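News > Community > Neighbours and wellbeing

Last updated: November

The Zotwood phone list, one winter on

When the first lockdown came, a few of us put a slip of paper through every door in Zotwood with a phone number on it and a short list of things we could help with. We offered shopping, prescriptions, posting letters and a chat. We delivered 400 slips and expected a handful of calls. The phone rang before we had got home.

Most of those early calls were practical. People wanted bread, milk, cat food and tablets from the chemist. The chat was at the bottom of the list and hardly anyone asked for it in the first fortnight. Then the shopping calls started to get longer. Someone would ring with an order for potatoes and teabags and still be on the line half an hour later, talking about the garden or a daughter in another country. We realised the order was sometimes the smaller part of the call.

So we started the phone list. It is a simple arrangement. Anyone who would like a regular call puts their name down, anyone who is willing to make calls does the same, and we match them up. Calls last as long as both people want, though we suggest 30 minutes so that callers can plan their day. Some pairs speak twice a week and some speak once a fortnight. A few people are on both sides of the list, making calls to one neighbour and getting them from another.

We kept a tally in an exercise book, and by the end of that first winter it stood at 1,027 calls. We stopped counting after that. The book was full, and the pairs who got on well had begun ringing each other without telling us.

What people talked about

We do not ask what is said on the calls, but people have told us bits and pieces when we have met them in the street. Food comes up a great deal. So do old jobs, the state of the pavements, television, and who used to live in which house. One pair read the same library book and discussed a chapter each time. Another pair did the crossword together, with one reading out the clues and the other filling it in, and then swapped over the next week.

Illness and worry came up too. Several callers said they had been nervous about this beforehand and had thought they would need the right words. In practice it was usually enough to listen and to ring again when they had said they would. That last point matters more than we understood at the start. In the early weeks we had a few missed calls, mostly through muddle on our part, and they caused more upset than we had bargained for. If you are waiting by the phone at 4pm, ten past four is a long time.

What did not work

The group video call was not a success. We tried it on Sunday lunchtimes - or what passed for Sunday lunchtimes, when every day felt alike - and only the people who already had plenty of company came along. Those who were most on their own did not have the equipment, or had it and did not like it. The telephone suited nearly everyone.

We also matched people too carefully. We spent a long evening pairing gardeners with gardeners and knitters with knitters, and several of those pairs had nothing to say to each other. One of the best pairings was made by accident, when two sheets stuck together.

The other mistake was with the callers. We had asked some people to ring five or six neighbours a week on top of their own work and their own families, and a few of them were worn out by February. They did not like to say so. We now keep it to 2 neighbours per caller, and anyone can have a month off without giving a reason.

Where things are now

Life has opened up again and a lot of people no longer need the list. Some have met the person they used to speak to, and some have preferred not to, which is fine. One pair had been living on either side of Huamán Street for years, close enough to see each other's curtains.

There is still a need, though. Getting out is harder for some people than it was before, and the habit of staying in has been difficult to shake. The evenings are drawing in and we would like to have the list in good order before Christmas. We are short of people who can make calls in the daytime, particularly in the mornings. You do not need any experience. We will have a talk with you first, go through a short sheet of dos and don'ts, and ring you after your first couple of calls to see how you found it.

If you would like to receive calls, or you know somebody who might, please ask them before putting their name forward. We have had one or two surprised voices on the other end of the line.

Slips are on the counter at the Zeralari café and in the library porch. Fill one in and post it in the box beside the door. The café has also offered us its back table one morning a month for anyone on the list who would like to meet in person, with tea at the usual price.

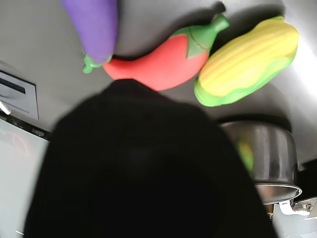 Can I join the phone list if I only want a call now and then?

Occasional calls are fine. Write "now and then" on your slip and we will agree with you how often to ring, and you can change it or stop whenever you like.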